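Dundstead Residents' Forum
Board: Shared Services and Buildings
Thread: Proposed changes to the laundry room rules at Prendergast Court
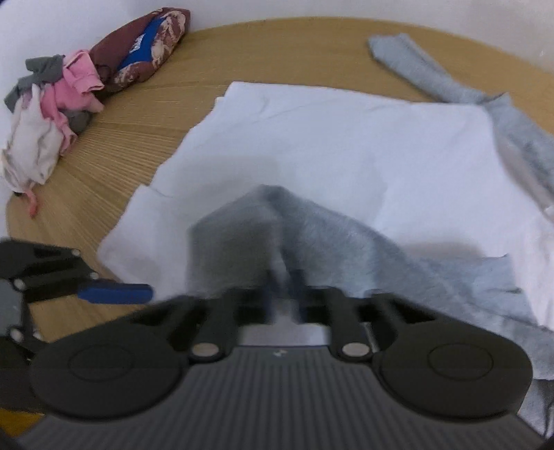

prendergast_office
Posted Aug 2, 2023

The management office invites comment on the draft laundry room rules before they are adopted. The present rules were written when the building had fewer tenants and no longer match how the room is used. Under the draft, a wash may be booked up to 6 days ahead, and items left in a machine after the end of a booking may be removed by the next user. Removed items are to be laid out on a table, as with the gray knit piece and the white cloth on the round wood tabletop shown with this notice, and are not to be placed on the floor or on top of a machine. Items not claimed will be taken to the office and held. The price of a wash will not change.

Replies are open to all tenants of Prendergast Court and to members of the other Dundstead buildings.

gitden_row_4
I thank the office for putting this out for comment. I support the booking rule. I do not support the rule on removal. A tenant who is ten minutes late because of a bus should not have to find that another person has handled the household's clothing. The draft gives no grace period. I ask that one be written in, and that it be the same for every hour of the day.

northstair
I must disagree with the previous poster. The bookings are short and the building has many households. If the first user of the morning is late, every user after that is late as well, and the last one loses the booking entirely. I have had this happen twice since April. A grace period would simply become the new end time.

gitden_row_4
It would not, if the grace period were taken from the start of the next booking and given back at the end of it. The Grekbridge building has done it this way and the tenants there seem content.

grekbridge_tenant
As a resident of Grekbridge, I can confirm that we have such a rule. I would not say that everyone is content. It works well in the mornings and poorly in the evenings, when there is no slack left to give back. Our notice board has carried several complaints on the point.

prendergast_office
The office has noted the request for a grace period and will ask Grekbridge for a copy of its rule. Tenants are reminded that the draft allows removal. It does not require it. A user who is willing to wait may do so.

unit_335
My concern is with a different section. Section 4 states that the office will hold unclaimed items, but it does not say for how long, nor what becomes of them afterward. Last year I was told that a sweater of mine had been given away. I had been in the hospital at the time. I ask that the final rules state a holding period in plain words and that a list of held items be posted in the lobby.

northstair
I support this fully. I would add that wool and other knit items should not be put through a dryer by the person who removes them. One neighbor did this as a kindness and the result would have fit a doll.

southwing_b
May I raise the matter of cost? The office received 500 dollars from the Dundstead shared fund for improvements to this room, and the last report showed 200 dollars spent on a lock and a sign. I would like to know what is planned for the rest. A second drying rack would settle half of the disputes in this thread. People leave things in the machines when they have nowhere to hang them.

gitden_row_4
A rack would be welcome, but it should not be offered in place of a fair rule.

southwing_b
I did not suggest that it should. I asked where the money is.

prendergast_office
The balance remains in the building account. The office has asked for prices on a wall-mounted rack — the floor model was ruled out because it would block the fire door. Section 4 will be rewritten to include a holding period, and dryer use by anyone other than the owner of the items will be expressly barred. The revised draft will be posted on this board, and paper copies may be picked up at the office during regular hours.

unit_335
Thank you. Please make the paper copies in large print.

prendergast_office
Large print copies will be provided.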